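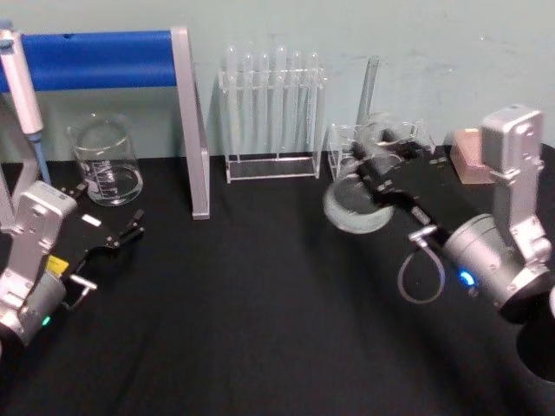

Two arms at the bench, shallow glass dish in the right gripper.

The question I get most often about bench automation is whether an arm can do the dishes yet. In a lab the chore is real: glassware comes out of the washer and has to go back where it belongs. I spent part of August going through the logs from the Mirnemden bench, which runs the Preritz controller on two arms, and the answer depends heavily on which dish.

A clear dish is a bad object for a depth camera. Light goes through the wall and the sensor reports the table behind it, or nothing. The Preritz planner works from color images alone and infers the rim from highlights. Out of 761 logged picks, 44 ended in a drop or a missed grasp, and most of those were shallow dishes. Taller pieces did better. A rim that sits well above the table leaves more room for error in height.

Parallel jaws add a second problem. Two flat fingers on a curved wall touch along two short lines, so the part can pivot between them. Closing harder stops the pivot and raises the odds of a chip. The present setting is a compromise – low force, slow travel, and a pause before release.

Placement is where the time goes. A tube into a rack needs the axis lined up with the hole in two directions, and the hole is outlined by little more than reflections. The median was 64 seconds per tube, with retries included. I can fill a rack by hand in less time than that.
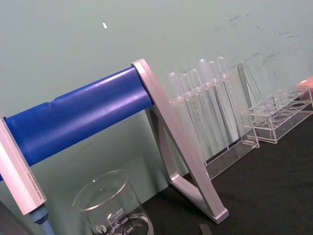
Timmermans read the draft and objected that seconds per tube is the wrong measure, as an arm working overnight can be slow and still have the rack filled by morning. Fair, up to a point. It holds only if a failure at 2 a.m. leaves the bench in a state the controller can recover from, and a broken tube does not.

Titier, the newer planner, is meant to handle this by checking the grasp after each lift and setting the part down if it has shifted. I have 30 runs with it so far, too few to say much. Drops are down and cycle time is up. Next I want to repeat the same runs with the room lights dimmed, then with the wrist view switched off, to see how much of the rim estimate depends on each.

Filed under: Automation, Lab Notes

Contact | Back to top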